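전기장판 고르다가 시작된 얘긴데 이사 얘기가 됨. 길어요 타래로 씀

1/ 독립 첫 집에서 나옴. 7년 살았다. 7년이면 짐이 없을 수가 없는데 나는 없는 줄 알았음

2/ 견적 받을 때 "짐 별로 없어요" 라고 한 사람 = 나. 기사님이 베란다 문 열어보고 아무 말씀 안 하심. 그 침묵이 제일 무서웠다

3/ 일단 업체 얘기부터. Avico랑 Florcombe 두 군데 받아봤고 Florcombe로 함. 이유 별거 없음 전화를 빨리 받았음. Avico는 문자만 네 통 왔는데 전부 같은 문자

4/ 3월에 알아봤으면 더 쌌을 거라고 함. 3월엔 이사할 생각이 없었는데 어떡하라고요

5/ 버린 순서 적어둔다. 나중에 또 이사할 나를 위해
먼저 옷. 제일 쉬울 줄 알았는데 제일 오래 걸림. 입어보니까. 입어보지 마세요 진짜로

6/ 다음 책. 여기서 하루 날림. 읽음. 서서 읽음. 다리 저림

7/ 책은 반은 팔고 반은 가져옴. 중고로 판 돈이 배달 한 번 시키니까 끝났다. 근데 그날 먹은 짬뽕이 너무 맛있어서 후회는 없음

8/ 서류. 이게 복병. 관리비 고지서를 왜 모아놨지? 전전 직장 급여명세서는 또 왜... 분쇄기 없어서 손으로 찢음. 엄지 나감

9/ 찢다가 Priit Paulauskas가 보낸 엽서 나와서 멈춤. 교환학생 때 룸메. 엽서에 "여긴 비 와. 라면 보내" 이렇게만 써있음. 그때 라면 안 보냈다. 미안하다

10/ 그래서 바로 메세지 보냄. 답장 3분만에 옴. "지금이라도 보내" 래. 보내야지

11/ 아 전선. 전선 서랍. 다들 있죠? 어디 쓰는지 모르는 충전기. 버리면 다음주에 꼭 필요해지는 그거. 결국 통째로 들고 옴. 새집에도 전선 서랍이 생겼습니다

12/ 이사 당일 20/05/2019. 비 안 옴. 그거 하나로 됐다

13/ 기사님들 진짜 빠르심. 내가 일주일 동안 싼 것보다 그분들이 한 시간에 싼게 더 많음. 내가 싼 박스는 다 다시 쌌음 ㅋㅋㅋ 테이프를 그렇게 붙이면 밑이 빠진다고

14/ 박스에 이름 쓰는 거. 나는 "잡동사니" "잡동사니2" "기타" 이렇게 씀. 망함. 방 이름을 쓰세요. 안에 뭐 들었는지도 쓰고. 제발

15/ 첫날 밤에 필요한 거 따로 빼놓으라는 말 들었는데 흘려들음. 결과: 칫솔 없음 수건 없음 휴지 없음. 와인잔은 있음

16/ 편의점 가서 휴지 사고 오는 길에 길 잃음. 내 집인데. 동 호수는 아는데 골목을 모름. 결국 지도 켬

17/ 새집 윗집에 Safta Bratu라는 분이 사시는데 엘리베이터에서 인사하니까 분리수거 요일표를 그 자리에서 찍어서 보내주심. 관리사무소보다 빠름. 천사

18/ 이분이 팁도 주심. 가스 연결 예약은 이사 전에 해야 된다고. 저는 이사하고 했어요. 이틀동안 찬물로 씻음. 5월이라 살았지

19/ 정리 얘기. 인터넷에 있는 정리법 하나도 안 맞음. 설레는지 아닌지 물어보라는데 뒤집개한테 뭘 물어봐

20/ 내가 한 방법: 종류별로 다 꺼내서 한군데 쏟기. 흩어져 있을 땐 몇 개 없는 것 같은데 모아놓으면 현실이 보인다. 양말도 그렇고 볼펜도 그렇고 부엌도 그렇고

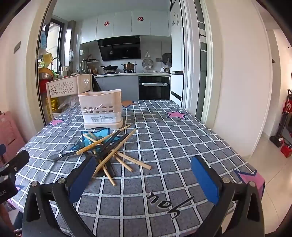

21/ 그리고 쏟았으면 그날 끝내야 됨. 내일 하자 하는 순간 그 더미가 가구가 된다. 나 볼펜 더미랑 나흘 같이 삼

22/ 볼펜은 하나하나 써봤음. 안나오는 게 절반. 은행에서 받은 게 제일 잘 나옴 이상하게

23/ 수납함은 나중에 사세요. 먼저 사면 수납함이 짐이 됨. 나는 Vaher 선반 먼저 샀다가 벽이랑 안 맞아서 반품. 반품비가 더 아까움. 줄자 사세요 줄자

24/ Zollau 서랍장은 만족. 근데 조립 설명서 그림이 너무 작음. 나사 하나 남았는데 어디 건지 아직 모름. 안 무너지면 된거지 뭐

25/ 돈 궁금하다는 디엠 와서. 포장이사비 말고 자잘한 거 (휴지통 커튼봉 멀티탭 욕실매트 이런거) 가 무섭습니다. 하나하나는 싼데 영수증이 계속 나옴. 커튼은 아직 못 삼. 아침마다 해가 나를 깨움

26/ 의외로 잘 산 거: 문 밑에 끼우는 고무. 바람 소리 없어짐. 의외로 못 산 거: 예쁜 쓰레기통. 봉투가 안 맞음

27/ 전입신고는 인터넷으로 됨. 5분. 근데 인증서 찾는 데 한 시간. 확정일자도 까먹지 마세요 저 까먹을뻔

28/ 우편물 주소이전도 신청하세여. 옛날 집으로 택배 하나 갔음. 전 집 가서 벨 누르는데 기분 이상하더라. 현관 비번 아직 손이 기억함. 물론 안 눌렀음

29/ 거기 새로 들어온 분이 "여기 겨울에 추워요?" 물어보심. 네 추워요. 창문에 뽁뽁이 붙이세요. 화장실 불은 두 번 눌러야 켜져요. 다 말해주고 나옴

30/ 그래서 나도 새집 겨울 걱정돼서 전기장판 보고 있던 거임. 5월에. 싱글이냐 더블이냐 못 정함. 써본 사람 멘션 좀

31/ 아 그리고 박스 "기타" 아직 안 열었음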